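The Second Reader: How a Small Press Rebuilt Its Editing Program

For most of its history, Umbridge accepted manuscripts the way many small presses do. A submission arrived, one editor read it, and that editor's opinion settled the matter. If the book was taken, the same editor guided it through revision, approved the final text and wrote the copy for the back cover. The arrangement was inexpensive and quick. It also meant that a novel could travel from the mailbox to the printer having been read closely by one person.

Two years ago the press replaced that arrangement with a program of paired reading. Every manuscript under contract is now assigned to two editors. The first works with the author from the beginning. The second is kept away from the book until a full revised draft exists, and comes to it with no knowledge of the outline, the early chapters or the correspondence. The press calls this position the second reader, and it has become the center of the way Umbridge publishes fiction.

The reasoning is familiar to anyone who has revised a long piece of writing. An editor who has discussed a character with the author for months will supply from memory what the page leaves out. A motive explained in a letter begins to feel as if it had been explained in the book. By the third draft, the editor and the author often share the same blind spots, and their agreement can be mistaken for evidence that the text is clear.

Umbridge received 2264 submissions in the last reading period and offered contracts for 15 of them. With a list of that size, the press could afford to give each book a second full reading, although the decision required it to lengthen its schedule. A novel that once moved from contract to typesetting in nine months now takes considerably longer. Several authors objected at first. The press held to the new calendar and revised its standard contract so that the additional stage would be understood before anyone signed.

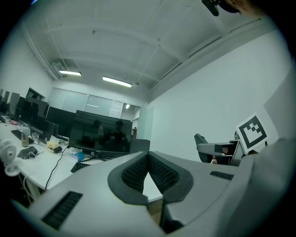 Editorial meetings at Umbridge are organized around the second reader's report, a document of no more than nine pages that follows a fixed order. It opens with a plain summary of the plot as the reader understood it. The summary is written before any criticism and without looking back at the text. Authors are often surprised by how much it reveals. A subplot that occupied 200 pages of effort may be missing, while a minor figure introduced in passing may be described as central. The discussion that follows is conducted in an ordinary office, with fluorescent lights overhead and an air conditioning unit mounted on the ceiling, and it can occupy most of an afternoon. The first editor is asked to listen to the entire report before responding. No changes to the manuscript are agreed upon at this stage.

The second part of the report concerns orientation. The reader notes every point at which it was necessary to stop and ask who was speaking, where the characters were or how much time had passed. These notes are recorded by page number and carry no suggested remedy. The press considers the distinction important. A reader is usually reliable on the question of where confusion occurred and much less reliable on how it should be repaired, and an author presented with a ready solution may adopt it simply to bring the matter to a close.

One recent example is Gostis, a historical novel set in a river town over the course of a single winter. The first editor and the author had spent months refining its opening, a long account of a flooded mill told by a narrator who does not give her name. Both regarded it as the strongest chapter in the book. The second reader took the narrator for a child, placed the mill in the wrong town and carried both errors through the next four chapters. The eventual revision was small. One sentence was added to the second paragraph, and a reference to the narrator's married sister was moved forward from the end of the chapter. The flood itself was left exactly as it had been written.

Other reports have led to larger changes. Jara, a novel in three voices, came back from its second reading with the observation that two of the voices could not be told apart when the chapter headings were covered. The author chose to withdraw the manuscript from the schedule and rewrote the middle voice in full. The book appeared a year later than planned. Its early readers have commented most often on the quality of the dialogue in the section that was rewritten.

The program has limits, and the press is candid about them. A second reading is of little use when the reader has no feeling for the kind of book at hand. An editor who seldom reads mysteries will report confusion where the genre expects it, and one who reads nothing else may pass over conventions that would puzzle a general audience. Umbridge attempts to match books with readers who know the form but have not worked with the author before. With a small staff the match is sometimes imperfect, and freelance editors are engaged when no suitable colleague is available.

There is also the matter of cost. A second full reading and report adds a meaningful sum to the budget of each title, and literary fiction rarely earns enough to make such a sum invisible. The press has met the expense partly by publishing fewer books and partly through a cooperative arrangement with Jirkex, a neighboring house that specializes in translated fiction. Under the arrangement, editors at each press serve as second readers for the other. No fee changes hands. Each house keeps a simple ledger of manuscripts read, and the balance is settled at the end of the year, in December, with an additional reading where one is owed.

The exchange has had an effect on the editors as well. Those who work mainly with translations are accustomed to weighing a sentence against an original — a habit that makes them attentive to rhythm and to words repeated without purpose. Umbridge's own editors, who are more often occupied with structure, have adopted some of that attention. Their colleagues at Jirkex, in turn, have begun writing plot summaries of the kind described above for books whose plots they cannot alter, and have found them helpful in preparing introductions and catalog copy.

Writers without a publisher may wonder whether the practice can be reproduced at home. In modest form, it can. The essential condition is that the second reader be kept uninformed. A member of a writing group who has heard each chapter as it was drafted cannot fill the role, however skilled that person may be. It is better to reserve one trusted reader from the beginning, to say nothing to that reader about the book, and to ask for a written summary before asking for an opinion. The request should be made only when the draft is complete, as a person can be a new reader of a manuscript only once.

Umbridge intends to continue the program for its next list, with one alteration. Authors will be invited to write their own summary before receiving the report, so that the two can be placed side by side when the meeting begins.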